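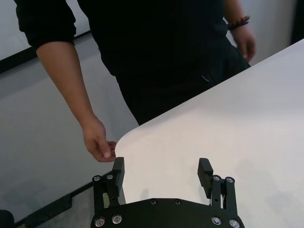 Conseils pour une table blanche mate, par Elvira Arboleda

Depuis que j'ai mis une table blanche dans mon atelier de couture, je reçois toujours la même question : comment tu fais pour qu'elle reste blanche ? J'écris ici ce que je fais, avec mes mots. Le français est ma troisième langue, alors pardonnez les petites fautes.

Le nettoyage de tous les jours

Une surface mate ne se nettoie pas comme une surface brillante. Il faut un chiffon en microfibre bien essoré, de l'eau tiède et deux gouttes de savon noir. On frotte très doucement, toujours en grands passages droits, puis on repasse avec un chiffon sec. Pas d'éponge verte, jamais. Elle laisse des endroits qui brillent, et ces endroits ne partent plus.

Les coins et les bords

C'est par les coins que commence la saleté, surtout les coins arrondis, parce que tout le monde les touche en passant. Je passe le doigt le long du bord une fois par semaine. Si je sens quelque chose de collant, je mets un peu de bicarbonate mouillé sur un coton-tige, j'attends 2 minutes et je rince.

Si votre plateau a un chant collé, regardez aussi s'il se lève. Un chant qui se décolle se répare très bien quand on le prend tôt : fer à repasser tiède, une feuille de papier cuisson entre les deux, 10 secondes, et on appuie avec un morceau de bois. Mon voisin Bülent Sönmez a attendu tout un hiver pour le sien et il a dû changer la bande entière.

Les habits noirs

Je travaille souvent en noir et les peluches se voient beaucoup sur le blanc. Avant de couper du tissu clair, je passe le rouleau adhésif sur mes manches et sur la table. Je remonte aussi les manches au-dessus du coude. Les bracelets, je les enlève si le fermoir est en métal -- une rayure sur du mat, on la voit de loin quand la lumière vient de côté.

Les taches difficiles

Feutre : alcool ménager sur un coton, sans frotter large. Essayez d'abord dessous, là où ça ne se voit pas.
Café : eau tiède tout de suite.
Colle à tissu : laisser sécher, puis lever avec l'ongle ou une vieille carte en plastique.
Rouille des épingles : jus de citron, peu de temps, et bien rincer.

Pour déplacer la table

Ne la tirez pas par le coin. On la prend à deux, une main sous chaque long côté, et on la lève. J'ai collé du feutre sous les pieds en March dernier, pardon, en mars, et je dois déjà en remplacer un.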